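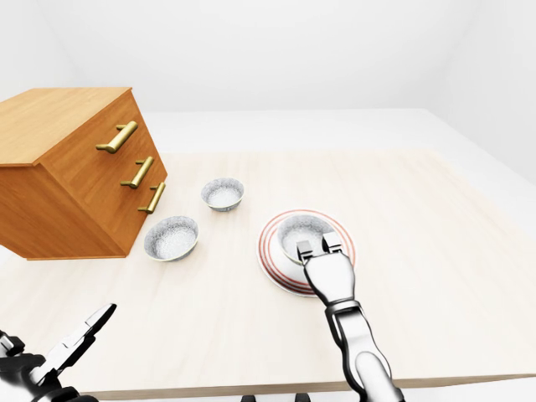 Wooden chest of drawers on a light timber tabletop, computer render.

Flerden Collectors' Association - Online Help Desk
Ticket: Seminar registration and sales table booking
Category: Registrations / Payments
Status: Closed

Reported problem

Member is registering a group of 6 for the Flerden seminar through the Tudico booking form. Attendee details save correctly. When one sales table is added, the total on the payment page goes back to the single registration price and the group rate is lost. Member has tried three times on a laptop and once on a phone. Same result each time. No payment has been taken.

Member also asks whether the table is still being held, as the layout page shows it in grey.

Log

9.10 am - Ticket opened. Confirmation sent to member. Asked for the browser name and a copy of the total as it appears on the payment page.

9.45 am - Member replied. Browser is up to date on both devices. Total shows one registration plus one table. The names of all group members are still listed further up the page, so the details are there but they aren't being charged.

10.20 am - Tested with a dummy group booking. Group rate applies until a sales table is added, then drops off. If the table is added first and the group second, the total is correct. Order of entry matters, which it shouldn't.

10.35 am - Checked the table layout. Grey means the table is in somebody's cart. The hold lasts 24 hours and then the table is released. Member's table is held under their email address. Advised member not to start another booking under a different email, as the form will treat the table as taken.

11.15 am - Checked whether this affects the other seminars. The Nindton seminar uses the older form, where tables are a separate page, and it calculates correctly. The Pinheiro seminar uses the same form as Flerden and has the same fault. Put a notice on both affected pages asking members to choose their table before entering group details.

11.40 am - Logged the fault with Tudico support under error code 1110 (pricing rule not applied). Attached the steps and two test bookings. Both test bookings since cancelled so they don't hold up tables.

1.30 pm - Tudico replied asking whether the discount code box was in use. It isn't. We removed it in March, when the group rate was changed to apply automatically. Sent them the current settings.

2.50 pm - Tudico found the cause. The sales table was set up as a registration type instead of an extra. Adding it made the form recalculate the booking as a new single registration. They advised changing the item type in our own settings.

3.05 pm - Changed the item type for Flerden. Test booking now shows the group rate plus the table, whichever is entered first. Made the same change for Pinheiro and tested that as well.

3.20 pm - New problem after the change. The table description had disappeared from the form, along with the note about table covers and power. Pasted it back in from the printed form. The description box now has a limit of 600 characters, so the paragraph on unloading at the rear dock was moved to the confirmation email.

3.40 pm - Asked member to reload the page and try again. Told them to clear the cart first, as an old cart may keep the old price.

4.25 pm - Member reports the total is now correct. Payment went through and confirmation email received. Table shows as booked on the layout.

4.30 pm - Notices taken down from the Flerden and Pinheiro pages.

Resolution

Sales table item changed from registration type to extra on both affected seminar forms. Group rate now applies whether or not a table is booked.

If you booked before the fix

Check the total on your confirmation email. If you paid for a group and the amount covers one person only, please don't rebook. Reply to the confirmation email and we will send an invoice for the balance. Your places and your table are safe in the meantime.

If you were charged for two single registrations, reply to the same email and the extra one will be refunded to the card you used. Refunds for cheque payments are posted - make sure your mailing address is current in your member profile.

The printed group form was not affected. Forms already in the mail will be processed at the group rate as usual.

Still open

The layout page shows held tables and unavailable tables in the same shade of grey. Request sent to Tudico for a second colour. To be followed up in May on a separate ticket.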